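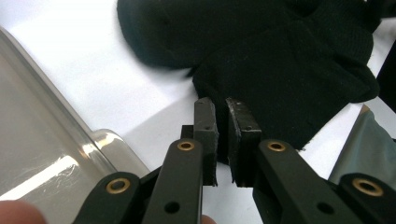 Gripper pads going gray after one season. Replace or recondition?
Board: End of arm / Maintenance

torque_stripe
Running a pair of hand-held parallel grippers, black plastic arms, brass eyelets at the pivots, the Fallov pattern if anyone knows it. We use them on small knits, folding and turning mostly. The right pad on one of them has gone light gray along the top edge and the left has a rough bottom edge where the soft layer meets the block. Black knit is the worst. It either slides out or comes up with a fold I didn't ask for.

The Drarine guide says swap pads every 10 days of use. That sounds to me like a number written by somebody who sells pads. We have 2,292 grasps on this pair according to the log, and I would like a reason before I throw them in the bin. What do you people do?

millrun88
Swap them. Pads are cheap and your time isn't.

torque_stripe
Pads are cheap, refitting them square is the part that costs me an afternoon. And I never saw any proof that the new ones hold better on knit. On cardboard, sure.

oldbelt
Worn gray on the top edge is normal and in my opinion means nothing. The top edge isn't where you should be holding cloth. If that's where the wear is, look at your approach. You're probably coming in steep and dragging the tips over the table. A new pad will look the same by Wednesday.

The rough bottom edge I'd worry about more. Is the layer lifting or just fuzzy?

torque_stripe
Can't tell yet. I pushed a feeler under one corner and it went in a little way, then stopped. Could be lint packed in there.

kettle_and_cam
Black knit sheds like crazy. Before you buy anything:

Back the pad screw off half a turn and see if the block rocks.
Clean the face with a dry nylon brush, then tape. No alcohol on the soft layer.
Close the jaws on a strip of copier paper at the tip, then in the middle, then at the root. Pull each time.
Write down which one slips.

If the paper holds at the root and slips at the tip, it's your linkage and you can quit blaming the rubber.

millrun88
No alcohol? We have wiped ours with alcohol for two years on the Cusberg line. Zero problems.

kettle_and_cam
Then you have a different rubber from the one I ruined. I had a set go hard as a hockey puck. I'm not saying it happens to everybody's.

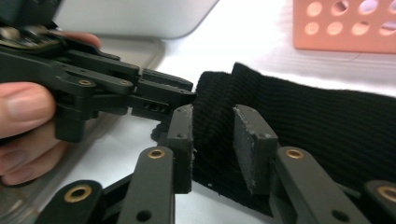 torque_stripe
OK, did the paper test at lunch on both units. Unit A holds at all three spots. Unit B holds at the root and in the middle, and lets go at the tip on light pulls. So it may be the linkage on B, which I did not want to hear. The pad screw was tight on both.

I also tried it with a second pair of hands, one gripper steadying the fold from the left and the other one open over the knit. With the fold held like that B does fine, worn pads and all. That makes me doubt the pads are the story.

oldbelt
Told you. Check the eyelets. Hold the inner link still and wiggle the outer one on the same side. If you feel a click, the eyelet has gone loose in the plastic, and no pad on earth will fix that.

pinchpoint
I'll disagree with everybody. You changed the task. Of course it holds when another tool is keeping the fabric in place. All that shows is that the grasp is marginal. I'd want 100 single-tool grasps with the old pads and the same again with new ones, same piece of knit, before I believed either side.

millrun88
100 grasps by hand to save the price of a pad set. Come on.

pinchpoint
It's under an hour. You guys have spent longer than that typing.

torque_stripe
Wiggled it. There's play on the right side of B, very slight, no click. The left side is solid. A has none anywhere.

kettle_and_cam
Slight play on one side would toe the pad in or out as it closes. Look at it against a window while you squeeze very slowly. If one finger touches at the root first, shim behind the pad. Aguirre sells shim stock, or cut up a soda can, mind your fingers. Don't tighten the pivot to take the play out. It'll bind and then you've got a gripper that sticks half shut.

oldbelt
I'd replace the link before I shimmed it. A shim hides the wear and you'll be chasing it again in April.

kettle_and_cam
On a production cell I'd agree with you. This is a hand tool. A shim buys him a month.

torque_stripe
Root touches first on B, you can see daylight at the tip. I put in 2 layers of can behind the tip end of the right pad and it closes flat now. Paper holds at the tip. I'm leaving the old pads on both for the time being, mainly to see whether the Drarine number means anything.

pinchpoint, I'll do your test once I've got a fresh pad set. I still expect no difference. New link for B is on order too, so oldbelt can relax.

pinchpoint
Post the misses as well as the average please.

millrun88
And get that lint out from under the edge while you have it apart.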